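**Visit to Koveo, Lakevis site, 2 Nov 2021**

We were 11 visitors, and the tour began late, so the welcome coffee became very short. I went mainly for the two-arm wiping cell, which Koveo has been running since July.

The cell is simpler than I expected. Two arms share one table, and each has a two-finger gripper. Our guide explained how the fingers are looked after. They are checked every 23 hours of running, and the pads are changed when the grip test fails two times. A set takes five minutes to change – I watched one, and it was less. After this, both arms go to a reference point, and the wrist cameras are compared with a stored view. If the difference is too big, the cell does not start.

The cable on each arm is the weak part. It must have enough loop for the wrist to turn, but it should not drag over the table. Cell 2918 had two repairs for this reason, and now the clamp sits higher.

For the wiping task, one arm holds the towel and the liquid is a small brown spill on the bare table.
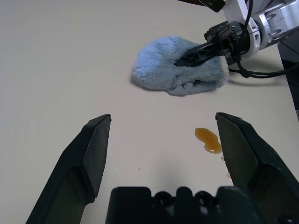

Awwad asked if liquid can get inside the gripper, and was told that the finger joints are cleaned by hand at the end of each shift, with the power off. The seals are ordered from Motano, and delivery is slow at present.

We finished in the spare parts room, where every drawer has its own checklist.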